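The chair is the hard part

I've been stewing over this since Wednesday, when a few of us got into it over lunch about whether our chair task is a "real" result or a party trick. My side is that it's real, and more to the point that most of the people calling it easy have never had to grade it. So this is me getting it off my chest, and you can tell me I'm wrong in the comments like you always do.

The task, for anyone who hasn't followed along: a two-armed robot has to push an office chair under a desk. That's it. No folding, no pouring, no stacking cups. You'd do it with your hip while looking at your phone. We trained a policy on 300 demonstrations, ran it for 100 trials, and then spent far longer arguing about the scoring than we did on the training. The write-up is still with Mhairi Tennant, who is reading it with a red pen and has strong feelings about my use of the word "robust." She's probably right. Anyway!
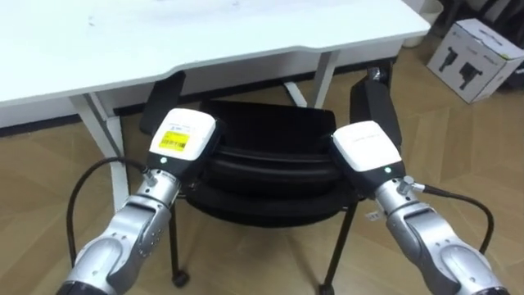
The thing I want to defend is the way we scored it, because that's what people keep poking at. The usual method in our corner of the field is a person with a clipboard saying yes or no at the end of each trial. Chair in, chair not in. And I get why - it's quick, it's cheap, you end up with one number you can put in a table and everyone can compare. But look at a chair like this one, tucked in with its backrest toward you and an armrest on each side, one of them tilting toward the desk edge, and tell me what "in" means. Is it the seat under the top? Is it the backrest close to the edge? Does it have to be straight? A person doing yes-or-no is answering all of those at once, and answering them a bit differently before and after coffee.

We know this because we checked. We took the final position from every trial and had 2 people score the whole lot separately, no talking, no peeking. They disagreed on 21 of the 100. Twenty-one! On a chair! If a policy had improved by that much between versions, somebody would have given a talk about it. I found that number kind of thrilling and kind of sickening, and I think it should be in the abstract. (It's currently in a footnote. We're negotiating.)

Now, the standard answer is to write a tighter rule. Put tape on the floor, measure the gap, call anything under the limit a success. The crew behind Prindier, the benchmark we started from, went this way, and I admire how clean it is. My trouble is that a tight rule measures the rule. We had trials where the chair ended up well inside the limit but twisted, so that any person coming along would have sighed and fixed it. And we had trials that failed by a hair and looked perfectly fine. If you only ever look at the pass column, you'll happily train yourself a policy that makes twisted chairs.

What we did instead was ask what a person would have to do next. Nothing at all? Great, full marks. A nudge? Partial. Pull it out and start over? Zero. It's fuzzy, I know it's fuzzy, and I've heard every joke about it. But when we gave this version to the same 2 people, the arguments got much better. They'd argue about whether a nudge was needed, which is a thing you can go and test by standing there and seeing if you want to nudge it. Before that they were arguing about what the word "under" meant, and that's a conversation with no bottom.

I should be fair to the other side here. Tyagi (our baseline method, named after the street the old lab was on, long story) looks quite a bit worse under our scoring than under the strict rule, and it's very convenient for us when the old thing looks worse. I'd be suspicious too. If I were reading this from outside I'd want the raw final positions, all of them, so I could run my own rule over the top and see who wins. We're putting those out. I pushed for that pretty hard and I'll keep pushing, and if the release slips past May you have my blessing to nag me.
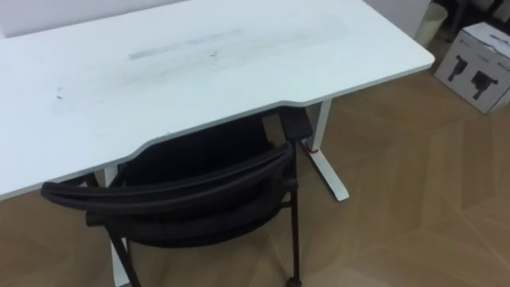 The other complaint I hear is that chairs on casters make the whole thing too easy, that the furniture is doing the work. I'd say the reverse. Something on casters rolls when you touch it, and it keeps every bit of sloppiness you put in. Push off center and it turns. Push with one arm a moment before the other and it turns the other way, and now your next push starts from somewhere none of your demonstrations ever visited. A heavy box forgives you for that kind of thing. It just sits there and waits for you to try again.

That's where I think the two-arm setup earns its keep, by the way. When one side gets ahead, the other side can hold. We didn't program that in. It's there in the demonstrations, in the way people correct themselves without noticing they're doing it, and the policy picked some of it up. Not all of it. It's still bad at giving up on a push that's going wrong, and it has a stubborn streak when the chair starts out facing sideways. I can live with that for now. I'd much rather publish a result with the bad habits listed than one with a lovely number and no clue where it came from.

There's a bigger gripe under all this. We've gotten into the habit, as a field, of treating the evaluation as the boring bit you hand to whoever's free that afternoon. Over at Verholm they do it the other way around, or so they told me when I visited: the scoring gets written down and fought over before anyone collects a single demonstration. I thought that sounded painfully slow. Then I came home and spent weeks rescoring things we'd already scored, so, you know, fair play to them.

We're doing it their way for the next one, which is the same chair task run with Rustent, the new controller. The scoring sheet is already written and it's one page. Mhairi has already crossed out half of it. If you want to look at it before we start collecting, email me and I'll send you the version with her notes, which are better than the sheet.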